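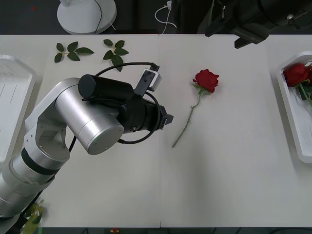
Rindix Flower Club – Practice Pages

How to strip a rose stem and stand it upright in a holder

This page is for the members who start with single stems. Most people in our club want to go directly to the big bouquet, and I understand this very well, but a single rose is a better teacher. You can see every mistake on it. When the stem is clean and stands straight, you have learned most of what you need for the bigger work.

I wrote these steps after the July evening with Glykeria Karagiannis. She corrected my text in two places, and I mark them below.

What you need

– one rose with a long stem
– a white or very light table, wiped clean
– a small pair of sharp scissors or a flower knife
– a soft cloth
– a holder that grips the stem from both sides
– a bowl for the leaves you do not want to keep

Step 1. Lay the rose down

Put the rose diagonally on the table, with the bloom away from you and the cut end near your hand. I put it diagonally so that my elbow has space. If you are left-handed, turn everything the other way. Keep the bloom away from the edge of the table, because sleeves catch it very easily.

A deep red rose on a white table is good for practice. The green of the stem shows clearly, and you will notice any bend in it before you start to work.

Step 2. Decide which leaves stay

With a fresh rose, I take off everything on the lower two thirds of the stem. For a single stem in a holder you can go further and leave it bare almost to the bloom. Do not touch the small green sepals directly under the petals. They hold the shape of the flower together, and a rose without them looks tired.

Step 3. Take off the leaves

Hold the stem between thumb and first finger, just above the leaf stalk. With the other hand, pull the stalk down and a little to the side. It should come away with all its leaves still on it, as one sprig. If it resists, cut it close to the stem. Do not pull harder, or you will tear a long strip of the green skin.

(First correction from Glykeria: I had written "pull up". She says always down.)

Keep the good sprigs. Lay them flat near the far edge of the table, where you will not lean on them. A sprig with five leaves is useful later, when you want to put some green at the foot of the stem. Single leaves I keep too, if they are not broken.

Step 4. Clean the nodes

After the leaves are gone, small bumps stay on the stem. Pass the cloth over them one time, from top to bottom. Artificial stems also have these bumps and rings, and there you must leave them as they are. If you cut into one, the surface will look damaged and you cannot repair it.

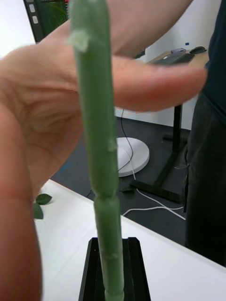
Word count: 705

Step 5. Put the stem in the holder

Set the holder flat on the table first, with nothing under it. Take the stem low, near the cut end, and bring it straight down between the two sides of the holder. Do not push from the top. A long stem bends in the middle when you push it from above.

Then take your fingers away slowly. If the stem leans, lift it out, turn it a quarter and try again. Many stems have a slight bend, and there is usually one position where the bend goes toward you and you do not see it from the front.

Step 6. Check with an open hand

Keep your fingers close together and hold the hand flat behind the stem, without touching it. Your hand makes a plain background, and the line of the stem becomes much easier to judge. I learned this from Svyatoslav Bilyk, who uses it for tall branches also. Look from the front, then from one side.

(Second correction: I wrote that you can use a sheet of paper. You can, but Glykeria finds that people look at the edge of the paper and not at the stem.)

Step 7. Finish the foot

Now you can bring back one or two leaves. Lay them flat on the table close to the holder, points outward. Two small leaves are enough for one rose. Stop here and look at it for a minute before you add anything more.

If something goes wrong

The stem slips in the holder: wrap the last part with a little floral tape and try again.

The stem is torn: turn the torn side to the back.

The bloom hangs down: for a fresh rose, cut the end again at an angle and leave it in deep water overnight. For an artificial one, bend the neck gently with two fingers.

The next practice page is about three stems in one holder. Please bring your own scissors on Monday, the club has only two pairs and one of them is bad.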